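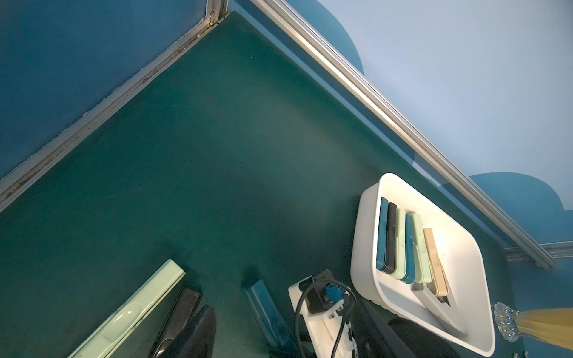
I have been putting off sorting my little blocky things (samples, offcuts, whatever you want to call them) since November, and this week I finally gave in and bought trays. I got plain white plastic ones from Kinnear, 5 dollars each, with nice rounded corners. My big discovery is that everything fits better standing up! Lined up side by side like books on a shelf, you can see every color in one look — black, teal, two of that pale mint green I can't stop buying, and the beige one with the white strip down its face. Lying flat they just turned into a heap and I'd give up by the second layer.

I did try sorting by color first, light to dark, and it looked gorgeous for one evening. Then I needed a mint one in a hurry and put it back in the wrong spot, so now they go in any old order and I'm much happier.

Still on my list: labels for the tray ends (the Vuddale ones peel, don't bother) and a proper shelf so the trays can come off the table. I've got 11 trays and space for maybe half of them. If you have a shelf you love, tell me in the comments — I'm measuring this weekend.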